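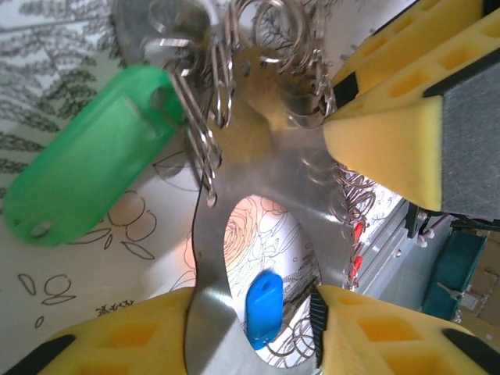 Speaker notes, Derek Staniforth
Key control for small buildings
Dunmore session, 20 minutes plus questions

Slide 1. Say who I am. I ran the key desk at the Rolla site until November. Ask who in the room has a master list. Wait for hands.

Slide 2. The problem. When I took over we had 498 keys on the books and could match 291 of them to a door. Leave the numbers up for a moment. The rest were on rings with no tag, or with a tag that had a room number from before the renumbering.

Slide 3. Sorting. Cover the table with paper first so small parts show up. Take every ring apart. Split rings that have sprung go in the scrap tin. Don't try to bend them back.

Slide 4. Tags. One color per floor. Write on both sides and let the ink dry before it goes on a ring. Anything on loan to a contractor goes on a big metal plate, too big for a pocket. Mention the Steltivach job, when 5 sets went home in a van.
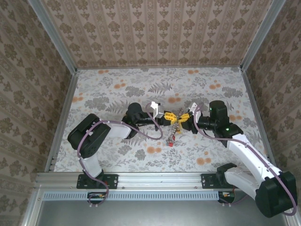 Slide 5. The book. Name, time out, time in. We tried Zarix for the log and went back to paper after a month. Somebody will ask about this. Say the software was fine, but the desk had one computer and it was usually in use.

Slide 6. Results. 152 keys scrapped, after two people had checked each one. Keep the scrap for 30 days before it leaves the building.

Hand out the blank sign-out sheet. If we are short on time, skip slide 7 (cabinet prices) and go straight to questions. Leave the sample tags on the front table.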